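Machines and Everyday Work, Week 2
Handout for Friday's session, 2024-10-11
Notes by Heather Guthrie

Hi all! A few of you asked me to write up what I rambled on about last time, so this is that, plus the bits I ran out of time for. Read it before class if you can. If you can't, at least read the part about hotel rooms.

Where we left off

Ashok asked whether we're "there yet" with chores, and I gave a mushy answer. My less mushy answer is that it depends on how much of the mess you're allowed to remove first. In a factory you get to remove nearly all of it. You bolt the arm down, you build a tray that holds every part the same way up, and the arm can run all night. I spent a summer at the Datby plant watching one move castings from a tray to a press, and I'd call that chore solved (I was bored silly by the second day, and I mean that as praise).

Now take the tray away. Same arm, same castings, dumped in a bin, and suddenly you need cameras, a plan for parts that overlap, and a plan for when the first plan fails. Malcolm Fairclough's reading on bin picking is good on this. Skip his section 50, it's mostly math we won't use.

Homes and hotel rooms

A home is the bin, only worse, and people live in it. Tidying a nightstand takes me a few seconds and I'm usually thinking about lunch. Try writing it out as steps, though! Which things stay and which go? Where does the remote belong? If you push one thing, does it drag something else along with it?

Cords are my favorite headache. A mug keeps its shape when you grab it, but a coiled cord changes shape every time you touch it, and it's tied to something you probably didn't want to move. Flat dark things on a table are no picnic either, as there's so little height for the fingers to close on.

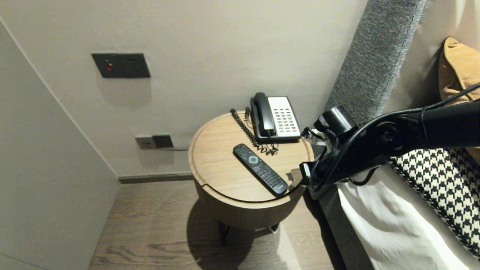 Fig. 1. Bedside table with a corded phone and a TV remote, gripper at the right edge of the tabletop.

Look at how little room there is between the bed and the wall. An arm coming in over the bed has to watch its elbow as well as its fingers, and the rim on that table matters too if you were hoping to slide the remote off the edge to pick it up.

For Friday

Pick one chore you did this week and write down every step, including the ones you'd be embarrassed to explain to a grownup. Mark the two steps you think a machine would flub first. Yaqin Bai and Telmo Bravo are going first, so the rest of you can relax a little. One page is plenty, and drawings are welcome.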